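The Girkier Hand-Crank Sharpener: A Long Review of a Small Machine
30 November 2022

I've been writing first drafts in pencil again since January, and I've gone through more sharpeners this year than in the rest of my life put together. One of them has stayed on the desk.

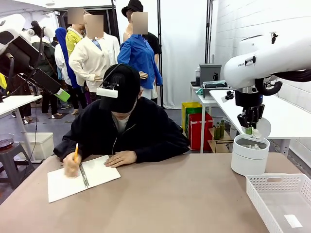 Anjani Jugah wrote in under my last post to ask whether a crank sharpener is really worth the space when a two-dollar brass wedge makes a perfectly good point, and whether I was going to keep going on about pencils for the rest of the year. Yes and yes! But the first part deserves a proper answer, so I'm going to take my time with it.

I love brass wedges. I have one in my coat and one in the kitchen drawer with the tape and the dead batteries. A good wedge gives you a short, sturdy point that suits shopping lists and crosswords and marking a board before you cut it. What it doesn't give you is a long point, the kind with a slow taper that stays usable for a page or more before you feel the line getting fat. If you only write a few lines at a time you may never care. I write for an hour or so every morning before work, and by the second page with a wedge point I'm turning the pencil in my fingers every few words, looking for a sharp side. That little hunt drives me up the wall.

So, the Girkier. It's a metal box a bit bigger than a coffee mug, with a crank on the back, a clear drawer underneath for shavings, and a spring-loaded faceplate on the front that you pull out toward you. You squeeze two tabs on top, the jaws open, the pencil goes in, you let go of the tabs, and then you turn the handle. The faceplate feeds the pencil in by itself as you crank, and when the point is done the handle suddenly goes light, like pedaling a bike with the chain off. The first time it happened I thought I'd broken it. Now it's my favorite part. You stop, squeeze, pull out the pencil, and there's this absurd needle on the end of it.

I bought the green one. There's also a red and a cream, and I looked at the cream for a long while, but I know what graphite dust does to anything pale and I have a realistic idea of how often I dust.

The points

Long, even, slightly concave. On an ordinary yellow school-type pencil the exposed wood comes out smooth, with no chewed-up fibers near the lead, and the edge where the paint stops is clean all the way around as long as the core is centered. If it isn't centered, no sharpener on earth will save you, and the Girkier will show you the problem in great detail. I had a bag of cheap no-name pencils from a back-to-school sale and this machine told me things about them I'd been happier not knowing. Wood running right up one side of the lead, nearly to the tip. Those went back to the wedge, where they do fine.

Soft leads need some care. A long point on a 4B will snap the second you lean on it, and I lean. There's a knob in the middle of the crank that's supposed to set the point from blunt to sharp, and it does do something, though the blunt setting is still sharper than what most people would call blunt. For soft pencils I turn it all the way over and then take the very tip off on scrap paper, a few light circles, done. For an HB or anything harder I leave it on sharp and get a line I'm happy with straight away.

Colored pencils: I only tried a few. The waxy ones gum things up. I'd keep a separate sharpener for those, and the little leaflet that came in the box says the same thing in several languages.

How it compares

Before this I had a Boso, which is an electric one. It's fast and it's loud, and my writing hour is before anyone else in the house is up, so you can see how that went. It also has no idea when to stop. You push, it eats, and if your attention wanders you've lost an inch of pencil. I gave it to my sister, whose kids think it's the best thing ever made, and I'm glad it found its people.

Then there was the Frerichs, which is also a hand crank and costs 11 dollars less than the Girkier. I wanted so badly for that to be the one I'd recommend. The cutter is good! I'd put its points next to the Girkier's and have trouble telling you which was which. But the body is thin and light, and the clamp that's meant to hold it to the desk only opens wide enough for a fairly skinny tabletop. Mine is an old door on two filing cabinets. No chance. Without the clamp you need one hand on top of the machine and one on the crank, and even then it walks. If your desk has a thin edge, please do look at the Frerichs, because you'd get most of the pleasure and keep the change.

The Girkier has a clamp too, with a wider mouth, and it takes my door with a little to spare. It's also heavy enough that for the odd quick touch-up I don't bother clamping it. There are rubber pads on the bottom, and they grip well on the varnish.

The marks it leaves

This is the complaint you'll see everywhere, and it's fair. The jaws have teeth, and the teeth bite into the paint. After a few sharpenings you get a ring of tiny dents up the barrel, and as the pencil gets shorter the rings march along with it. On a plain pencil I couldn't care less (I chew mine, so the damage is shared). On something with a nice lacquer and gold stamping it's a bit of a shame. Tamás Balogh, who got me into all this in the first place, wraps a strip of paper around the good ones before he puts them in. I tried it and it works, mostly. The strip slips if you use glossy paper. Use something with a little tooth, like an old index card cut down or a page from a cheap notebook.

You can buy a version with rubber-faced jaws now. I haven't tried it. I've heard from a couple of people that the rubber wears and the pencil starts to spin, but I've also heard from people who swear by it, so I'll leave that alone until I've had one on the desk for a while.

Emptying and cleaning

The drawer is clear plastic and slides out from the front. It's a tight fit when it's new. I pulled too hard the first week and sent a full load of shavings down the front of my sweater and into an open desk drawer, where I'm still finding them. It's loosened up since, and the habit I've landed on is to tap the side of the box before pulling, so the loose stuff drops down off the cutter.

The cutter comes out with a quarter turn. I take an old toothbrush to it once a month, dry, no oil, and knock it over the trash can. There's always more packed in there than I expect. If your points start to look gray and fuzzy, try that before you order a new cutter. Replacement cutters do exist, by the way, which made me very happy, and they cost 16 dollars from the shop where I bought mine. I haven't needed one. My last long project came to 2,248 words a chapter on average, all of it in pencil, a lot of it crossed out and done over, and the blade still takes off those thin curly ribbons like it did on the first day.

A word on paper

A long point is wasted on the wrong paper. Very smooth stuff lets it skate, and you get a pale line and press harder and there goes the tip. Rough sketch paper files it down in a paragraph. I've settled on a Jerudau wirebound pad, plain pages, because it lies flat when it's open and folds back on itself when I'm writing on my knee. It has enough texture to pull a dark line off an HB without grinding it away. The wire does get in the way of my hand on the left-hand pages, so I've started using only the right-hand ones and then flipping the whole book over and coming back the other way. My handwriting has improved a little and my spelling hasn't.

Small gripes

The crank handle squeaked for the first couple of weeks and then quit on its own. The hole won't take fat beginner pencils or the triangular jumbo ones, so if you're buying for a small child, measure first. It won't grab a really short stub either. Once a pencil is down to the length of my pinky it goes to the wedge, and after that into a jar on the windowsill, where I keep them for no reason I could defend.

Left-handers: I had a left-handed friend try it. She cranked it with her right hand at first, then turned the whole thing around and clamped it at the other end of the desk, and said it was fine either way.

And the box it ships in is enormous for what it is. I put the brass wedge collection in it.

Score, if you like scores: 5 out of 5 for the points, four for the jaws, and full marks for the moment the handle goes light. I'd buy it again tomorrow. Anjani, if you do get one, get the green, and go easy on the drawer.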